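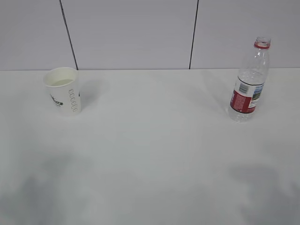 Tullar, Aug 5, 2024

Figure 3. Start state for the two-object drink task: paper cup on the left, open plastic bottle on the right, both near the back of the table.

4.2 Reset rules for tasks with open containers

The Ekport guideline treats any container without a closed lid as a liquid hazard, whatever its fill level. Both objects in Figure 3 fall under this rule. The cup is partly filled with a pale liquid, and the bottle has no cap on its threaded neck. Under the earlier Gisler draft only the cup would have counted, as the draft set its limit by volume.

Three conditions must hold before an episode may start. The arm is parked outside the camera view. The space between the objects is clear, so that a first reach toward either one does not pass over the other. The front of the table is bare. Shadows on the work surface are allowed and are not logged.

We applied the rules at two sites, Tullar and Brometach, beginning in May. Of 333 planned episodes, 199 were run at Tullar and the rest at Brometach. A second operator checked each start image against the written conditions. The check passed on first review in 191 of the Tullar episodes; the other eight were reset and run again. The most common fault was a parked arm whose wrist still showed at the image border.

Arm speed was capped at 30 percent of the rated value whenever an open container was present. The cap applied to the full episode, including the return move. Operators could lower it further but could not raise it. Changes to the cap are recorded in the episode header, as set out in Section 4.4.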